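Crystals in a tube, and other things I was told would be easy

I have a drawer of kits. Most people who dabble in home chemistry have one, I suspect, full of half-used sachets and instruction leaflets folded the wrong way. Mine has a Tronden crystal set at the bottom, which promised "museum quality" growth overnight and gave me a grey crust on a bit of string. So when Chaimae Bennani told me that the trick was to skip the kits and just work small, in a single test tube, I was polite about it and did not believe her.

Her argument went like this. Beginners use too much of everything. They fill a jam jar with 500 millilitres of solution, they can't keep it at an even temperature, and they bump it every time they reach for the kettle. In a tube you need a spoonful. If it fails, you've lost a spoonful.

Fair enough, but I've heard "if it fails, you've lost nothing" from people selling sourdough starters too.

The first thing I'd question is the black mat. Every guide I've read insists on a dark background so you can see what the crystals are up to, and the one on the Gruler hobby site goes on about it for 837 words. A sheet of black card would do. A dark tea towel would do, if you don't mind lint. I will admit that white powder on a white bench is hopeless, and that I've wiped up the results of an evening's work before now thinking it was salt.

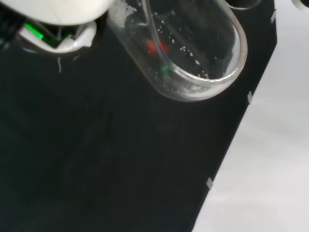 The second thing is the rod. Chaimae says to leave something thin standing in the tube so the crystals have a surface to start on, and the Wamska booklet says never to do that, because they'll start on it and nowhere else. Both of them say this with total confidence. My own experience is that crystals start wherever they like. They like scratches, they like the line where the liquid used to be, and they are very fond of the bit of glass you can't reach with a brush.

Which brings me to cleaning, the part the guides give one line. "Rinse with warm water." I rinsed with warm water. I rinsed again. The stuff at the bottom goes easily enough, but anything dried on further up the wall has to be soaked, and by the time you've found a brush narrow enough you could have grown another batch. I ended up leaving the lot in a tub in the laundry until the next morning, with a note on it so it wouldn't get tipped over the tomatoes.

Then there's colour. A reader, Abdel Rahman, wrote in December to say that a drop of food colouring makes all the difference. I tried it with alum. The liquid was a lovely colour. The crystals were white. As far as I can tell, most of the dye stays behind in the water, and those bright ones on the packet were grown from something else altogether.

Would I do it in a tube again? Probably, though mostly to save on washing jars. I kept notes on 22 tries and only a few of them are ones I'd show a visitor. The best came from a tube I'd forgotten behind the bread bin, which rather spoils the case for careful technique.

Next I want to try a slower cooling, wrapped in an old jumper inside an esky. Chaimae thinks the jumper is unnecessary. We'll see.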